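Planner notebook, Talenside cell, August

09:40

Picked up the Fleller planner where I left it, which was in a sulk. The job is still the miniature pool table: grip the cue, carry it over the felt, line it up, touch nothing on the way. Yesterday's build found a path in almost 60 per cent of runs and gave up on the rest with "goal unreachable", its answer to most things.

First change: the gripper collision model now includes the cable loops at the wrist. Until now the planner believed in a world without cables. Lovely place, wish I worked there. 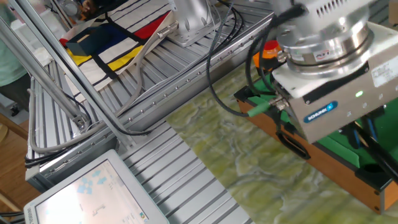 Curnelen wrote back that padding the cables as one fat cylinder will shut off half the good wrist angles, and could we please try a chain of small spheres first. Fair. Swapped to 23 spheres. Planning is slower, but the elbow-up solutions are back.

11:15

Cue added as an attached object once the fingers close. Two things to watch:

1. The butt sticks out well past the gripper, so the swept volume has to cover both ends. I had modelled the shaft and forgotten the rest. 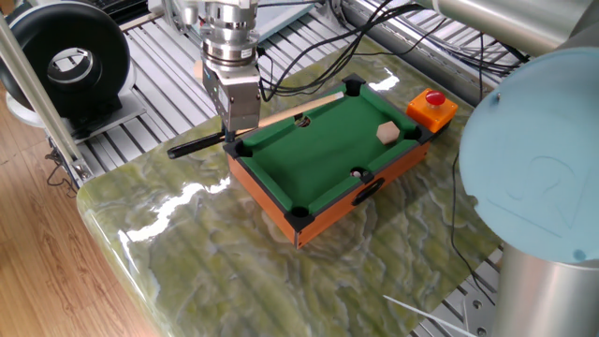 2. Second arm goes in as a static obstacle at its parked pose. Must read the pose from the controller at start-up - the typed-in one was stale.

14:30

Perception. Striped ball (the 15) and the small wooden cube both need labels before the planner may treat them as separate things. Raised the sample limit to 2000 and cut the replan delay to 5 ms. Log is now enormous and mostly the word "retry".
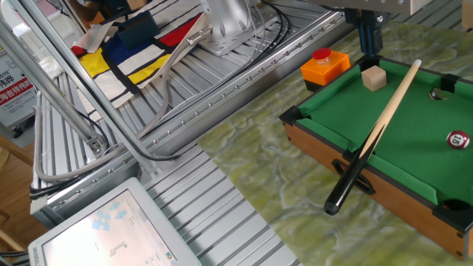

Left to do

Merge the sphere chain into the Jayawardena branch. Rename "final_final_config". Ask Curnelen about the rail margin.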